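The case for a dark floor

Carpet buyers in Nesmont used to ask for beige. The showrooms on the south side of town still have plenty of it, stacked in rolls near the door, and it still sells. But the samples that go out on loan most often these days are the dark ones: brown, maroon, near-black, and mixtures of all three.

Biletti, a flooring shop on the road to Sulldale, keeps 178 samples in its front room. When the shop opened, the dark colors filled a single shelf at the back. Now they have a wall. The staff say the change came slowly and that most customers who choose a dark carpet come in planning to buy something else.

The usual reason is dirt. A flat pale carpet shows mud, coffee and anything a child drops. What surprises people is that a flat dark carpet is almost as bad. Solid black shows lint, dust and every crumb of toast. The colors that hide the most are the mottled ones, where two or three shades of yarn are twisted together before the carpet is made. The eye takes in the whole mix and passes over the crumb.

Texture matters as much as color. A smooth cut pile shows footprints and vacuum marks, because the fibers lean one way and then the other and catch the light differently. A rough loop or a coarse twist breaks the light up. It feels less soft under bare feet, and some buyers put it back on the rack for that reason alone.

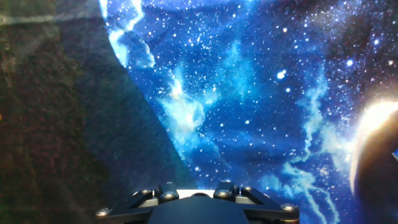 Light is the part that catches people out. A sample that looks like warm brown under the showroom tubes can look purple in a north-facing bedroom and close to black in a hallway. The advice at Biletti is to take the sample home and leave it on the floor for two full days. Look at it in the morning, in the late afternoon, and again at night with the lamps on. Lay it flat. A sample propped against a wall will look lighter than it does underfoot.

Windows near the floor call for extra care. Strong light coming in low across a dark surface can wash the color out to gray for part of the day, and a glossy fiber makes this worse. Wool has less shine than most synthetics and tends to hold its color better in a room like that. It also costs more.

Cost is where many plans change. One household in Sulldale, with a long living room and a stairway to cover, was quoted $3,000 for a wool twist with padding and fitting. A nylon in nearly the same color came to $2,000. They took the nylon for the living room and had the stairs left bare for now. The wood there needed sanding, and they are doing that themselves, a few steps at a time.

Afolabi, an upholstery workshop in Nesmont, sees the same questions from the other side. Its customers want chair seats and bench covers that can stand up to dogs and dinner. The workshop's fabric book runs to 169 pages, and the corners of the dark tweed pages are worn from handling. The cutters there suggest rubbing a swatch hard with a white cloth before ordering. If color comes off on the cloth, it will come off on pale trousers too.

Keeping a dark textile looking good takes a little work. Vacuum slowly, in two directions — loop pile should be done with the beater bar off. Blot spills and don't scrub, as scrubbing fuzzes the surface and leaves a pale patch that is easy to see on a dark ground. Bleach is worse. A few drops will leave orange spots that no cleaner can fix, and the only repair is to cut out the piece and glue in another.

For that reason, ask the fitter to leave the offcuts. A strip from the edge of the room is enough. Roll it with the pile facing out, tape it loosely, and write the name of the color on the back.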